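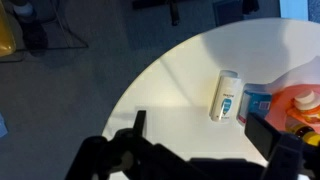
Journals > Household Studies > Packaging and Waste > Section 4

4. Retention and second use of thin-film carrier bags

4.1 Sample and diary method

The diary sample consisted of 161 households in Kanusitz and Betirmont. Each household kept a written record for 10 weeks of every carrier bag that entered the home, the shop type it came from, what it held on arrival, and what was done with it afterwards. Bags of woven fabric and paper were recorded on a separate sheet and are dealt with in Section 5. The present section is confined to thin-film bags with looped or cut-out handles, which in both towns are given out at market stalls, chemists and small grocers.

A bag was treated as retained if it was still in the home on the seventh day after arrival. Second use was entered only when the bag left its place of storage to hold something new. Diary keepers were asked not to enter intended uses. Entries that read "keeping for later" were coded as retained without second use, and the code was changed only where a later entry clearly referred to the same bag.

Content on arrival was coded as dry, liquid or mixed. Liquids mattered to the coding for a practical reason: bottles concentrate weight on a small area of film, and a bag stretched at the base is less likely to be judged fit for another trip. Where the bag was laid down before unpacking, the bottles were entered as lying or standing. Figure 2 gives a load coded as liquid.

Figure 2. Translucent thin-film bag with two bottles inside; the darker bottle lies on its side and has a yellow cap. 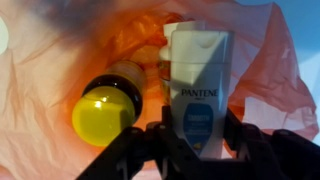
4.2 Where bags are kept

Storage was less varied than the pilot interviews had suggested. Most diary keepers named a single place, usually in or near the kitchen, and kept to it for the whole period. A smaller group had no fixed place. In these homes bags stayed on the surface where they had been unpacked until the surface was needed, at which point they were either folded and put away or thrown out. We refer to this as surface storage.

Surface storage was more common in Betirmont than in Kanusitz. The difference remained when homes were grouped by floor area, and cannot be put down to a lack of cupboards. It was weaker among homes where one person did all the shopping. Diary keepers in the Betirmont group tended to describe the bag as part of the shopping for as long as anything was left in it, and several wrote that a half-emptied bag on the table was the normal state of the room between shopping trips.

The colour of the film was also recorded, at the request of the Galtbridge collection scheme, which sorts returned film by shade. Colour had no clear bearing on retention. Crumpling did: bags entered as crumpled on the first evening were less often retained than those entered as flat or folded.
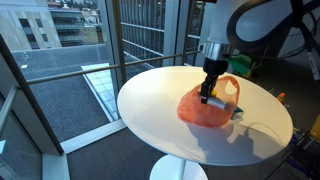 One respondent in Betirmont objected that the diary form treated a crumpled bag as a bag on its way out, and said that in her household all bags were crumpled and all of them were kept. Similar remarks were made in the closing interviews. We have left the coding unchanged, but the result on crumpling should be read with this in mind. It describes the sample as a whole and hides a group of homes for which folding was never part of the routine.

4.3 Second use

Lining a bin was the most frequent second use in both towns, followed by carrying shoes, wet clothing or a packed lunch. Second use for shopping was rare, and was mostly confined to market stalls, where the seller fills whatever is held out. In chemists and grocers a new bag was normally handed over with the goods, and diary keepers reported that they seldom refused it.

Small boxed goods raised a point of coding. They were often taken out of the bag first and left next to it while heavier items stayed inside. Where this was recorded, unpacking was treated as begun but not complete, and the bag was not counted as empty until the last item had been removed. The seven-day period was in every case counted from arrival and was not affected.
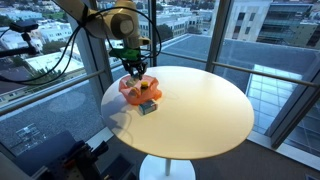 4.4 Limits of the diary data

The diaries were kept between the spring holiday and midsummer, and take in no December shopping. Diary keepers also knew what was being studied, and some are likely to have retained bags that they would otherwise have thrown away. A short check by weighed bin collection was planned for Kanusitz but was not carried out. Homes with more than one shopper are probably under-recorded, as the form was as a rule filled in by the same hand throughout.

Reader comments

Was the seventh day chosen to match the weekly bin round? In Kanusitz the round is fortnightly outside the centre, so a bag could sit in the bin for several days and still be "in the home".

Reply to the above: the coding notes treat a bag in an indoor bin as discarded. It would have been better to say so in 4.1.

Please could the diary form be posted with the paper. The link from Section 3 goes to the interview schedule.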